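Trovumico 작업대용 직물 커버 TC 시리즈

정밀 부품 조립대와 검사대에 까는 무광 회색 계열 직물 커버입니다. 상판 긁힘을 줄이고 조명 반사를 낮추는 용도로 공급합니다. 제조사는 Pitico, 국내 재고는 Harawira 창고에서 출고합니다.
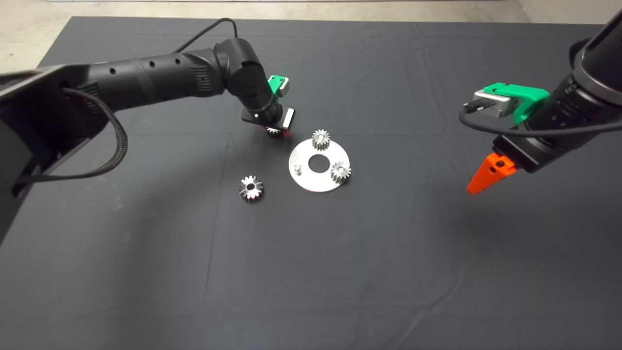
읽는 시간 2분

규격
폭 900 mm, 롤 단위 재단
재질: 폴리에스터 직물, 뒷면 코팅 없음
색상: 회색, 진회색
세탁: 40도 이하 중성세제, 건조기 사용 불가
사용 온도: 상한 80도

재단면은 열 절단으로 마감합니다. 길이는 주문서에 mm 단위로 기입하고, 상판 아래로 접어 고정할 경우 양쪽에 30 mm씩 여유를 더하십시오. 모서리 라운드 가공은 별도 견적입니다. 접어서 출고하므로 개봉 직후에는 접힌 자국이 남습니다. 저온 스팀 다림질이 가능하며, 다리미 바닥면이 직물에 직접 닿지 않게 합니다.
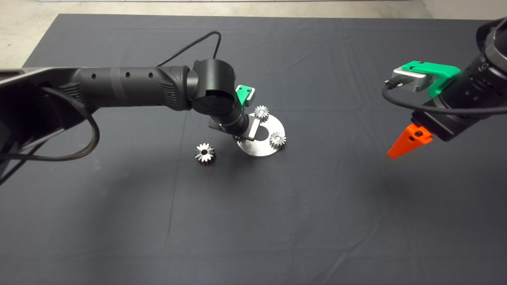 Drodidov 명의의 구매 후기에는 진회색을 석 달 썼는데 보풀은 거의 없고 절삭유 얼룩은 중성세제로 한 번에 빠지지 않았다고 적혀 있습니다. 절삭유가 묻은 부품은 세척 후 올려놓는 것을 권장합니다. 이미 생긴 얼룩은 알칼리성 세제 대신 이소프로필알코올을 천에 묻혀 두드려 닦습니다. 문지르면 표면에 광택이 생깁니다.

고정 방법은 클램프 바와 면 파스너 두 가지입니다. 클램프 바는 상판 두께를 확인한 뒤 주문하십시오. 면 파스너는 상판 옆면에 붙이며, 부착면의 유분을 제거하고 하루 동안

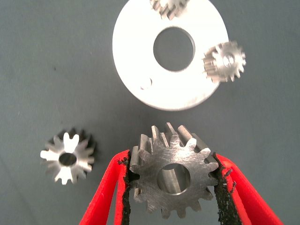 하중을 주지 않습니다. 파스너만 교체할 때는 남은 점착제를 완전히 긁어낸 다음 같은 위치에 붙입니다.

본 제품은 정전기 방지 사양이 아닙니다. 전자 기판 작업에는 접지 단자가 달린 TC-E형을 선택하십시오. TC-E형은 3월 생산분부터 진회색만 공급합니다. 두 형식 모두 절단 작업의 받침이나 용접 작업대 커버로는 사용할 수 없습니다.
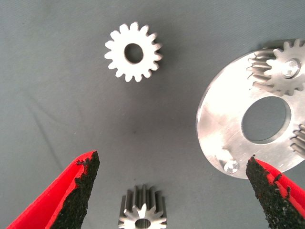 회색 바탕 위의 소형 평기어

주문 및 반품
재단품은 치수 오류가 당사 책임인 경우에만 교환합니다. 미재단 롤은 포장을 뜯지 않은 상태로 반품할 수 있고 왕복 운임은 구매자 부담입니다. 색상 견본은 형식별로 한 장씩 무상 발송합니다.

최종 수정: 2018년 5월 6일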